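Pourquoi l'anse de la tasse ne brûle pas ?

Le petit dossier du mercredi, par l'équipe de Grilta

Chocolat chaud. Tu poses la main sur la tasse : aïe. Tu la prends par l'anse : rien du tout. Pourtant c'est la même tasse ! Alors, il se passe quoi ?

La chaleur, ça bouge

Toujours. Elle va du plus chaud vers le plus froid, jamais l'inverse toute seule. Le chocolat chauffe la tasse, la tasse chauffe l'air, la table, tes doigts. Et ça continue jusqu'à ce que tout soit à la même température. C'est pour ça qu'un chocolat oublié finit tiède, puis froid (beurk, avec la peau dessus).

En vrai, tout est fait de grains minuscules qui gigotent. Bien trop petits pour les voir. Quand c'est chaud, ils gigotent fort. Quand c'est froid, moins. Un grain agité bouscule son voisin, qui bouscule le suivant, et hop, la chaleur avance. Ca s'appelle la conduction.

Les rapides et les lents

Le métal, c'est un rapide. Laisse une cuillère en métal dans la soupe : le manche chauffe vite. Avec une cuillère en bois, tu peux attendre longtemps. Le bois est un lent. On dit aussi un isolant.

La terre cuite et la porcelaine ? Entre les deux. Plus lentes que le métal, plus rapides que le bois. Du coup la paroi de la tasse, mince et collée au chocolat, chauffe quand même. Mais l'anse est plus loin, elle touche la tasse par 2 petits bouts seulement, et il y a de l'air tout autour pour la refroidir. 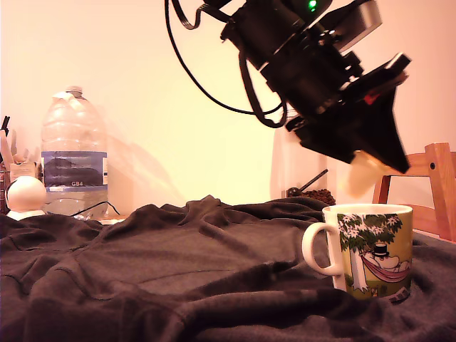 À toi de jouer : la course des cuillères

Il te faut :
3 cuillères, une en métal, une en bois, une en plastique
un bol
un peu de beurre
3 petits pois secs
de l'eau chaude du robinet, versée par un adulte

Colle un pois en haut de chaque manche avec une noisette de beurre, la même taille pour tout le monde sinon c'est pas juste. Mets les cuillères debout dans le bol. L'adulte verse l'eau. Attends 8 minutes sans toucher.

Quel pois glisse en premier ? Normalement celui du métal. Si rien ne tombe, ton eau est trop tiède ou ton beurre sort du frigo, recommence avec des noisettes plus petites.

Et souffler dessus, ça sert ?

Oui. Au-dessus du chocolat il y a de l'air chaud et humide. En soufflant tu le chasses, de l'air plus frais prend sa place et le chocolat refroidit plus vite. En plus, un peu d'eau s'échape en vapeur et emporte de la chaleur avec elle. Souffle doucement quand même, sinon moustache de chocolat pour ton voisin.

Les mots à retenir

Conduction : la chaleur passe de grain en grain.
Conducteur : matière qui laisse filer la chaleur. Le cuivre, l'aluminium.
Isolant : matière qui la freine. Le bois, le liège, la laine, l'air quand il ne bouge pas.

Question pour la prochaine fois : pourquoi le carrelage semble plus froid que le tapis, alors qu'ils sont dans la même pièce ? Cherche un peu. Indice, c'est encore une histoire de rapides et de lents. Réponse dans le dossier suivant, avec les pingouins.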